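Ollico Technical Resources
Reading time: 4 minutes
Search reviews Enter keyword Go

Equipment review: Dell desktop tower as a teaching unit for processor fitting
Prepared by Malathi Chettiar, November 15, 2023

This review considers the suitability of an older Dell desktop tower for instruction in processor removal and fitting. The unit was assessed with its side panel off and the case laid flat on a slatted aluminium table.

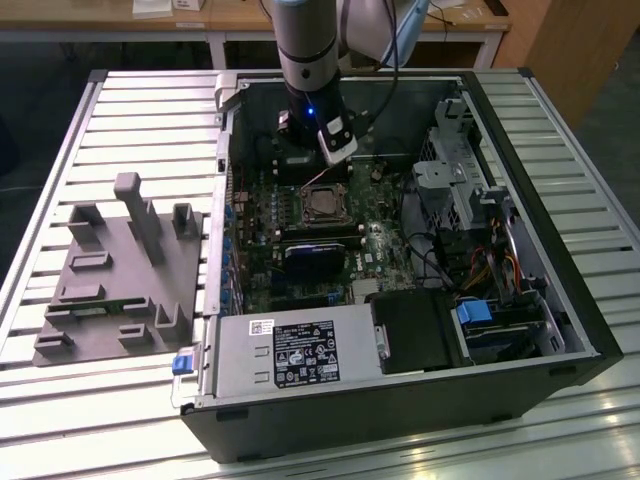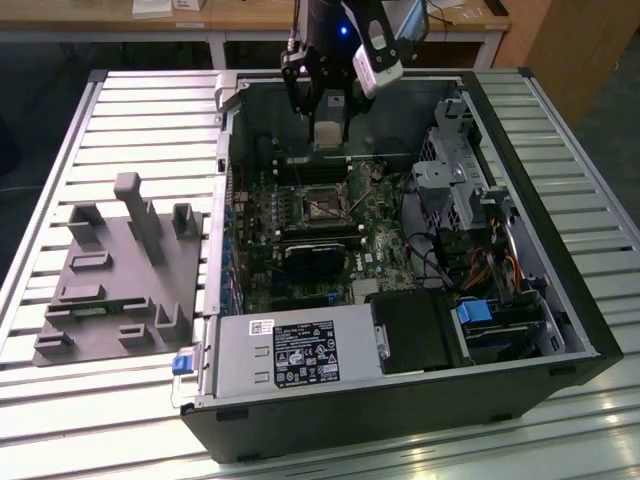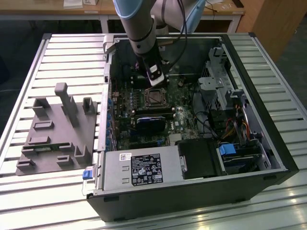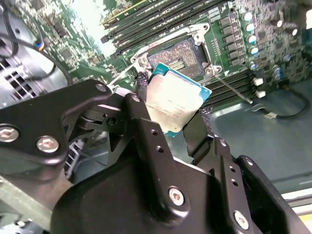
Dell tower, interior and processor socket. The last picture shows an Intel processor held over the empty socket.

Access
The general layout is favourable. The green motherboard occupies the middle of the chassis and the socket sits near its centre, within easy reach from above. The drive cage stands to the right and the silver power supply lies along the bottom, so neither obstructs the work. Reviewers were able to leave both in position throughout the assessment.

Socket
The socket is of the LGA type, with the contact pins on the board. These are fine and easily bent, and learners should be shown the correct approach before handling a processor themselves. The processor must be held by its edges and lowered level; it should never be slid into place. The retention lever is simple to operate, although first-time users tended to release it too quickly.

Cabling
Cable management is the weakest aspect. The red, yellow and black supply leads are gathered in a thick bundle at the right of the case, and there is little slack for tidying them. The blue release parts are, by contrast, easy to identify and were praised by several learners.

Durability
The Drillside training room has used towers of this model since May. One socket has tolerated up to 200 fittings without a fault. Of the 18 units in service, two have been withdrawn — both with bent pins.

Recommendation
The tower is recommended for introductory courses. Departments requiring neater internal wiring may wish to consider a newer case.

Recent reviews
Bisht precision screwdriver set
Marau anti-static mat
Drillside adjustable workbench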